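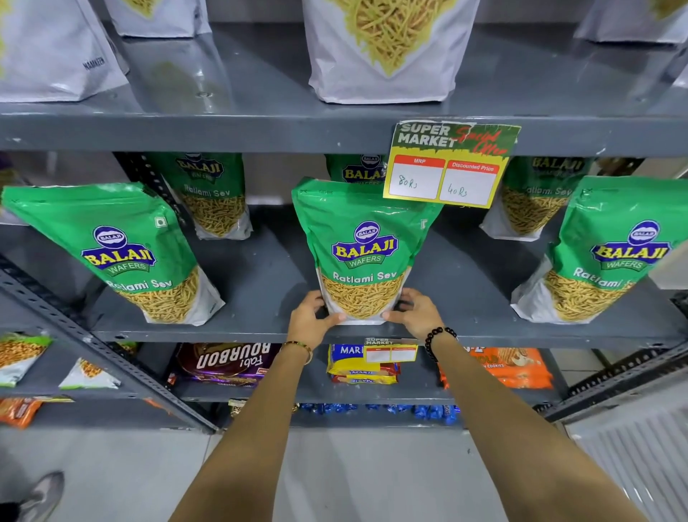
Ratlami Sev on the snack shelf, marked down from 80Rs to 40Rs.

Stastholm Shop Group, minutes of the July meeting

Ilse Lammers took the chair and thanked everyone for coming out in such heat, and for the lemon cake, which was gone before we reached the first item.

Last month's minutes were agreed after a small correction (the new freezer is coming from Frerichs; we had written Fodus, sorry!).

Snack shelves. We spent a good long while on these. Ilse likes the green Ratlami Sev packets standing up with the name to the front, and so do the rest of us, but they will lean on one another as soon as a few are taken. Agreed to straighten them at opening and again at 2, and to pull the back row forward whenever there is a gap. The special offer sign should hang where it leaves the packet names easy to read. It was felt that the handwritten prices are friendly and should stay, with a thicker pen if one can be found.

Offer period. Half price to run for three more weeks, then we look again.

Shelf labels. Eto can print 500 plain ones. Agreed, and Ilse will place the order.

Any other business. The back door still sticks. A plane and some patience were offered, gratefully accepted.

Next meeting in August, same room, kettle on from 6:30.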